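Folding on the spare beds

I moved the clothes sorting into the twin room in December, when Daryna Koval went back to Plilgate and both beds came free. It had been on my list for ages. The kitchen table is too small and I was fed up of shifting everything at mealtimes.

Black things go first. They show every bit of fluff, so I give each one a good shake before it goes anywhere near the blanket. 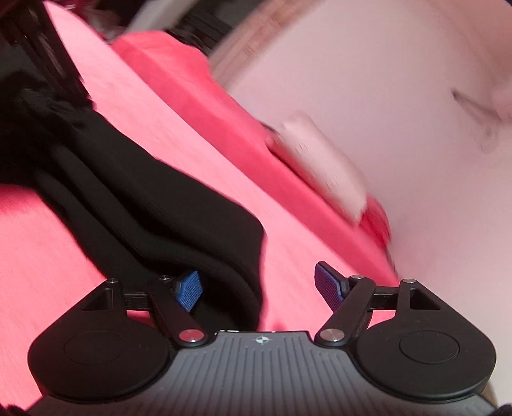

Trousers get folded lengthways, then in three. Shirts I do face down with the sleeves in. Aisling Ó Flaithearta rolls hers and swears by it, but mine come out creased when I roll them, so I've gone back to folding. A full load takes me almost 50 minutes, including pairing the socks.

The red blankets stay on while I work. They're warm to kneel against and they wash well at 40.
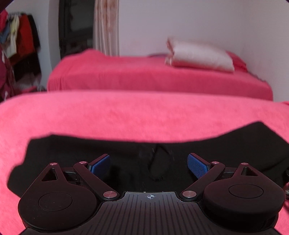

What goes in the drawers

Work clothes in the top, jumpers underneath. Anything I haven't worn since last winter goes in a bag for the charity shop in Akness.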